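Grendix Kitchen Care Guide
Search this guide Go

Section 18. Washing and Racking Cups and Plates at a Double Sink
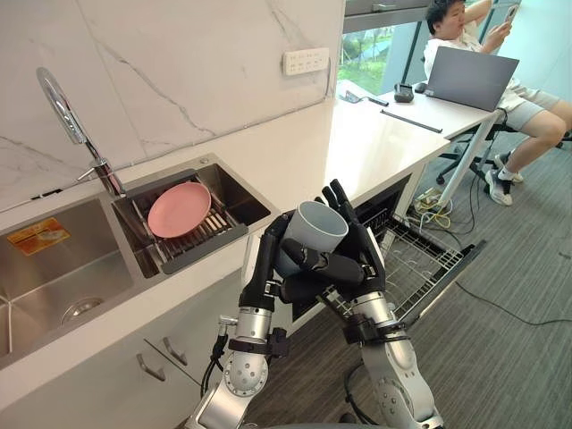
Figure 18-1. Light grey cup held upright near the double sink, with a plate in the rack in the smaller basin.

This section applies to kitchens fitted with a stainless steel double sink and the Grendix rack, part 636. The larger basin is used for washing. The smaller basin is reserved for the rack.

Before you begin

Confirm that the rack sits flat on the floor of the smaller basin and that its slats are free of food residue. Clear the larger basin of utensils.

Procedure

1. Swing the faucet spout over the larger basin.
2. Run warm water and add dish soap.
3. Hold the cup upright by its lower body, using both hands. Wash the interior first, then the rim and the outside.
4. Rinse the cup and tip out the remaining water over the larger basin.
5. Wash and rinse each plate on both sides.
6. Place plates in the rack at an angle, supported by the slats. Leave one open slot between plates.
7. Place cups in the rack with the rim facing down.
8. Allow items to drain for about 18 minutes before returning them to the cabinet.

NOTE: Plates with a raised rim hold water along the edge. Turn such plates once while they drain.

NOTE: A sticker on the wall of a new basin should be peeled off by hand. Do not scrape it with a metal tool.

CAUTION: Dry your hands before touching a wall outlet or switch near the sink.

CAUTION: Do not pour boiling water into a cold cup.

Weekly care

Remove the rack and wash it with dish soap. Rinse both basins and wipe the faucet and countertop with a soft cloth. Replacement racks may be ordered under part number 1127.

Section reviewed in February by Naveed Sandhu.

Filed under: Kitchen > Sinks and Racks > Daily Care
2 comments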